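Prondon hand-guiding and remote teach kit, two-arm version. Long-ish review, written in bits between shifts so excuse the order.

Short version: good kit, annoying software, I'd buy the hand-guiding half again tomorrow. Remote half, maybe.

Background. Small shop, Mevaldale. We pack foam inserts and do a bit of sorting work for Tamayo. I wanted to show an arm a job once and have it copy me. No code. Ashton Halliday does our programming and he's one guy with one pair of hands.

Setup took most of an afternoon. Manual is 29 pages and maybe half of that is safety stuff, fine, read it anyway. Tape your table. I mean it. We gridded ours in blue painters tape and every start position got easier to put back after that.
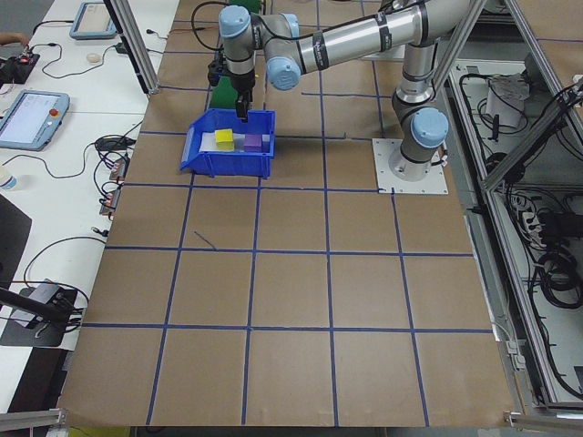 Bin test, yellow and purple foam blocks. Teach pendants on the side table.

Hand guiding first. Hold the enable button, grab the wrist, move it. Arm goes light and just follows you. Slow is better. If you jerk it the recording has the jerk in it forever, and playback does it faster than you did, which is a bit scary the first time. Ruby-Lee Grimshaw had never touched a robot and she had a usable pick inside 4 tries. I took longer. Don't ask.

Waypoint editing is OK. You can trim the start and end of a demo but you can't cut out the middle, so one bump halfway thru and you're redoing the whole thing. Why?? Vavunska's old kit let you do that.

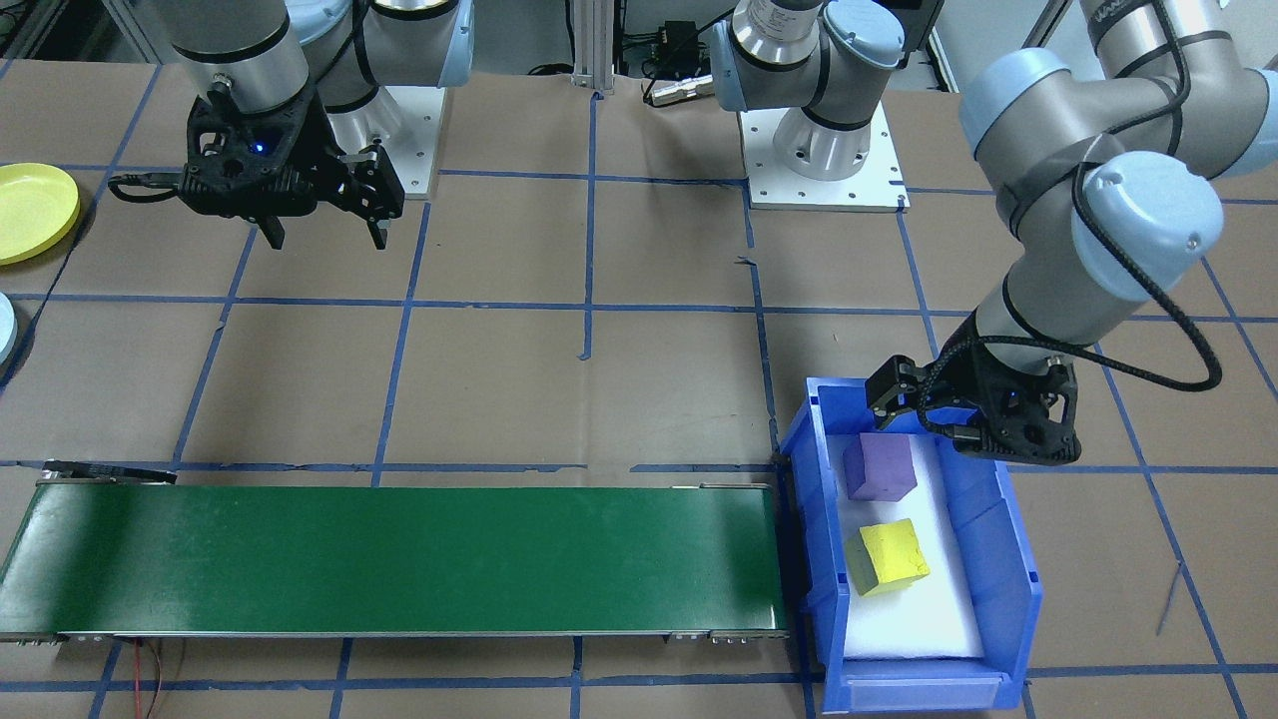 Remote mode is the other half of the box. Two handheld controllers, left one drives left arm, right one drives right. Feels great for ten minutes. Then your shoulders go. There's a lag too, small, but you notice it when you're closing on something soft. I kept squeezing late. Foam forgives that, I would not try it on anything that cracks.

Also no feel in the controllers at all. You get a little bar on the screen for grip force and nothing in your hand. Judite Coelho got good at it by watching only the bar and ignoring the blocks. Not how I'd want to work all day.

Wrist camera view helps alot with depth. Turn it on before you start, it's off by default and buried in the third menu. Close up you see every dent in the foam, and you can tell if a block is sitting crooked before you commit. 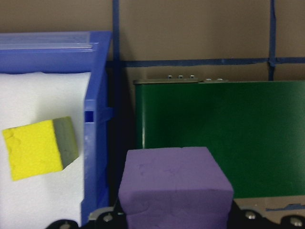 Demos needed: box says 40 for a "robust" skill. We did 40 for the bin pick. Came out decent as long as the bin stayed put. Shift the bin a hand's width and it went looking for it in the old spot. More demos with the bin moved around fixed most of that, so do that from the start, don't record everything in one position like we did.

Playback log is good. Every demo gets saved with video and joint positions, and you can throw out the bad ones. Do throw them out. Lutz Ackermann left his practice runs in and the arm learned his hesitating.

Support: emailed in September about error 1861 (controller drops out when both arms are live). Answer came next morning, firmware fix, worked. Credit where due.
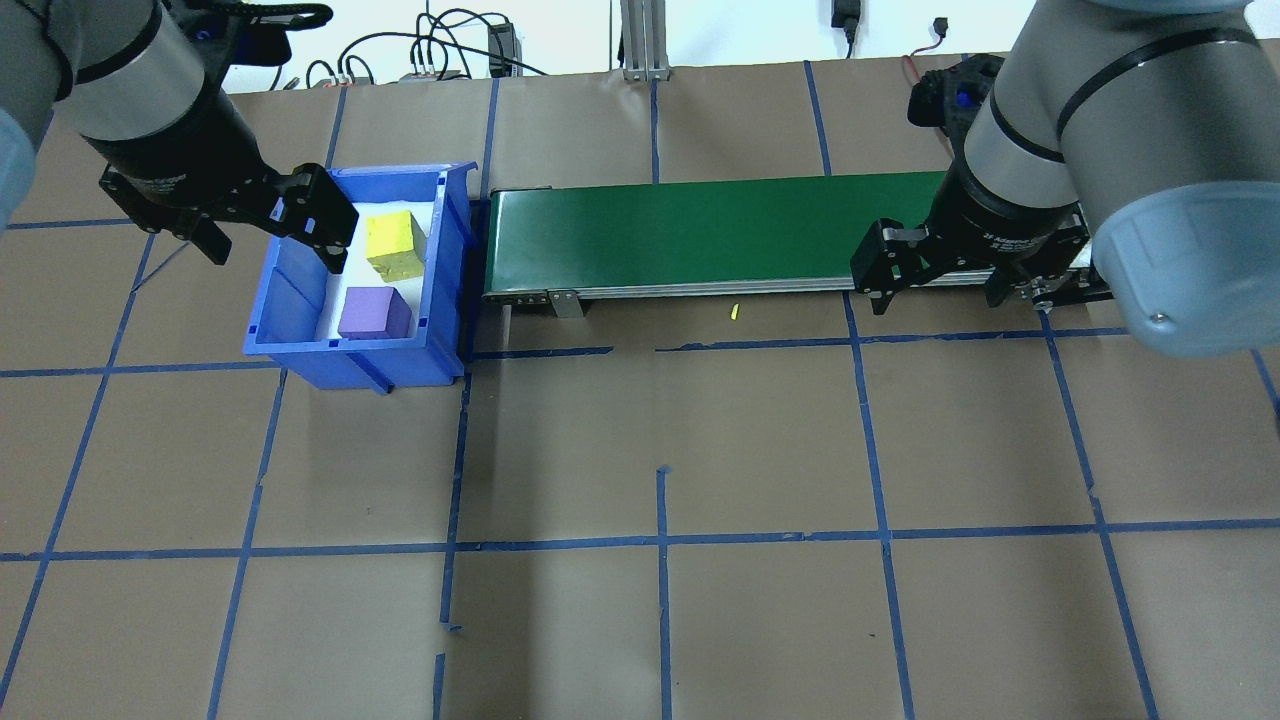
Two-arm jobs are where it gets hard, and where I'd knock a star off. One person driving both arms ends up looking at one and forgetting the other. We settled on one gripper at the bin and the other over the far end of the conveyor, with the belt between them, and that spacing is the only layout where I stopped worrying about the elbows. Two people, one controller each, is way better. The software allows it but you need a second login, extra money. Cheeky.

Pros: hand guiding, log, support.
Cons: no mid-demo cut, no grip feel, second login, camera buried in the menus.

4 stars. Ataahua Pirihi wants to try it on the Tamayo trays next, will update if she gets anywhere.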